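Whiteboard ghosting

Whiteboard ghosting is the faint trace of old writing left on a dry-erase board after it has been wiped. The trace is also called a ghost, a shadow or, among office managers, "the stain." It is one of the few forms of office record-keeping that requires no effort from anyone.

Causes

Dry-erase ink is made of color, a solvent and an oily release agent. The solvent evaporates, and the release agent keeps the color from gripping the board. When the release agent dries out or the surface of the board is worn, the color settles into tiny pores and stays there. Boards with a melamine face are the most prone to ghosting. Porcelain-on-steel boards resist it better and cost more, a fact usually discovered in that order.

Time is the other cause. Writing wiped off the same day tends to leave little behind. Writing protected by a note reading "DO NOT ERASE" may remain for years, often longer than the employment of the person who wrote the note. Permanent marker used by mistake is a separate condition, though the symptoms are similar and the blame is assigned in the same way.

Removal

The most common home remedy is to write over the ghost with a fresh dry-erase marker and wipe at once, so that the new solvent loosens the old ink. Rubbing alcohol also works on many boards. Scouring powder works once. It removes the ghost along with the finish, after which the board accepts every later mark as a permanent resident.

Commercial cleaners are sold in spray bottles and as wet wipes. Flamness, a cleaner sold in 50-wipe tubs, was popular in small offices until buyers noticed that it left a haze of its own. The maker's revised label described the haze as a protective layer.

The Sonport survey

The best-known study of the subject was carried out by Csenge Lengyel, who inspected 200 boards in the office district of Sonport. She sorted ghosts into 7 grades, from "clean" to "legible to visitors." Only two boards were graded clean, and both were still in their shipping film. Lengyel's report noted that the words most often recovered were "next steps."

The furniture maker Bakos disputed the grading and released a board, the Zuvoletti, advertised as ghost-free. It was withdrawn the following September when customers complained that it would not hold ink in the first place.

In office culture

Some workplaces leave ghosts alone, on the grounds that an old diagram might still be needed. Requests to identify the diagram's author or meaning rarely succeed. In shared offices, new tenants commonly inherit the plans of earlier ones and write around them.

See also: Chalkboard; Dry-erase marker; Palimpsest; Meeting

This page was last edited on Jun 16, 2025. 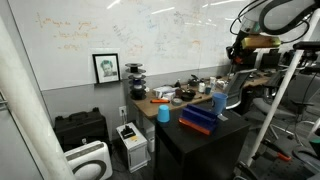

Faded orange, blue and gray writing on a whiteboard above a desk.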